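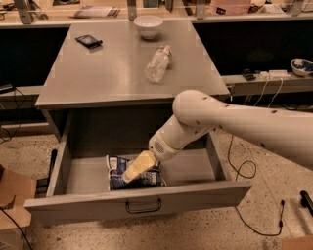

Arm in the open drawer, gripper on the snack bag. Teleoperated, right arm only.

Drawer task: teleop or hand guiding for the pick inside the drawer?

4 min read

mmollel
I am collecting demonstrations for a drawer task and want opinions before I commit to one method for the rest of the set. The drawer is under a steel table and is open at the start of this segment. The arm reaches in, gets the snack bag off the bottom, lifts it over the front panel and puts it on the table. Opening and closing the drawer are separate segments and are not the problem.

I have 20 demos by remote control and 8 by hand guiding (gravity compensation on, operator holding the forearm). The policy trained on the remote set reaches the bag reliably and then closes too high. The one trained on the hand-guided set closes at the right height but drifts toward the left side wall on the way in.

Questions:
1. Does anyone mix the two in one training set?
2. How do you teach contact depth against a hard floor without force feedback on the leader?

Mwanahawa Mollel, Cloltville

rurnel_bench
Don't mix them without a label for the source. In hand-guided demos the operator's arms and body are in the head camera view. At run time they are gone. Your policy can learn to use the operator's forearm as a cue for where the gripper is going, and then the cue is missing. Drift on approach is what I would expect from that.

Closing high is a different problem. Your remote operator is afraid of hitting the drawer floor, so every demo has a hesitation above the bag. Plot gripper height against time for all 20 and look for a flat section just before the close command.

mmollel
Plotted it. There is a flat section in most of them. The demos without it are all from the last session, when the operator had more practice.

Regarding the body in view: I masked it in the hand-guided set. The mask is not very clean at the wrist.

litard77
Disagree with rurnel_bench on hand guiding in general. The usual fix is to record joint positions by hand, then replay the trajectory with the operator standing clear and record the camera images on the replay. No body in the images, no mask needed. We have done it this way on a shelf task since February and the drift went away.

You need to put the object back in the same pose before replay, that is the cost.

rurnel_bench
With a rigid object, fine. With a bag it does not work. Look at the picture, the corners are folded up off the drawer bottom. After one grasp the bag has a different shape, and no operator is going to reproduce those folds. The replay will close on a part of the bag that has moved, or on nothing. You then either throw the replay away or, worse, keep it.

litard77
You keep the ones that succeed and throw out the rest. That is a filter, and it costs operator time only.

rurnel_bench
It also biases the set toward bag shapes that are easy to grab. The policy sees fewer of the flat ones, and flat is where it fails.

litard77
Fair, but her remote set has the same bias if failed attempts are deleted. mmollel, do you delete them?

mmollel
I did for the first session. Now I keep an attempt if the operator recovers and lifts the bag within the same episode.

pk_servo
Keep the recoveries. Those are worth more than the clean ones for this kind of task.

On question 2: press down deliberately. In the picture the gripper tip is against the bag, and that is the pose you want before the close command. Have the operator command a target slightly below the drawer floor and let a soft position gain absorb the error. We use 2 mm below. Two warnings. Record the commanded position as the action, not the measured one, or the policy never learns to press. And put a current limit on the elbow and shoulder, a metal drawer bottom does not give.

mmollel
I have been recording measured position as the action. That would explain a lot.

pk_servo
Yes. With measured position the press is invisible in the data. If your logger kept the leader joint values you can rebuild the actions offline and leave the images alone.

mmollel
Leader values are in the log at a higher rate than the images. I will resample and retrain before collecting anything new.

danforth_k
Does the table clutter matter? There is a bowl and a bottle lying on its side up there, and the bag has to be put down somewhere on that surface.

mmollel
I move the items between episodes on purpose. The put-down spot is anywhere clear near the front edge. Operators choose differently, so the end of the trajectory is the noisiest part. I may give them a fixed spot.

rurnel_bench
Give them a rule, such as nearest clear area to the drawer, instead of a fixed spot. A fixed spot fails as soon as the bottle is on it.

litard77
I would use the fixed spot and keep the bottle away from it until the grasp works. One problem at a time.

mmollel
Update. Rebuilt the actions from the leader log and retrained on the 20 remote demos only, 2000 steps, same settings otherwise. It now presses before it closes. Grasp height is no longer the main failure. The remaining failure is on the way out: the bag catches on the top of the front panel when the grasp is near one end of it.

Will collect more remote demos with a higher lift. The hand-guided set is parked for now.

pk_servo
Ask for the higher lift while the arm is still well inside the drawer, before any motion toward the table. If the operator blends the two, the policy will cut the corner more than the operator did.

litard77
Still think you should try replay with a box or a can in the drawer. Post the numbers if you do.

14 replies hidden · 8 shares

Related threads
Leader arm backlash and how to measure it
Mussa gripper pads: replacement interval
Labeling recoveries in long episodes
Head camera or wrist camera for work inside drawers
Resampling joint logs to image timestamps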